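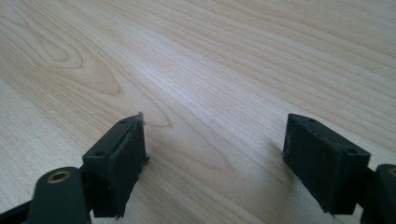 A member from the Lusham side asked whether the minutes of the last meeting could show that the bus shelter request was deferred and had not been refused. This was agreed and the minutes were accepted with that change.

Priswood and Lusham Residents' Association
Minutes of the meeting held Aug 9, 2026

1. Bus shelter
The county has replied. It will look at the Lusham stop again if we send a signed request from people who use it. The form has 57 names so far and needs 80. Copies will stay at the library desk until the end of August. One member said the bench matters more than the roof - most people there are waiting with shopping. The letter will ask for both.

2. Creek path
The path behind Vik Hardware is washed out again below the footbridge. Gakska Paving quoted $273 for a load of gravel, delivered. Spreading it is up to us. Several members wanted a drain pipe put in first. Agreed to buy the gravel now and get a price for the pipe before winter.

3. Sorting of donated goods
Books and small household items only. No clothing this year. Items for the fall sale can be brought in from the last week of August and should be clean. Anything left after the sale goes to the Priswood thrift store.
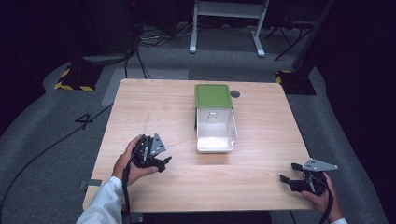 4. Fall sale
Tables will be $3 each, same as last year. Setup starts at 8 and doors open at 9:30. There was a long discussion about parking. The church lot is not available in the morning, so sellers will unload on Mill Street and move their cars to the school. Signs are needed at both ends of the street.

5. Other business
The streetlight at the Priswood crossing is still out. It has been reported twice and will be reported again.
A request to move meetings to 6:30 was put to a vote and did not pass.

Next meeting: September, usual time. The meeting closed at 8:40.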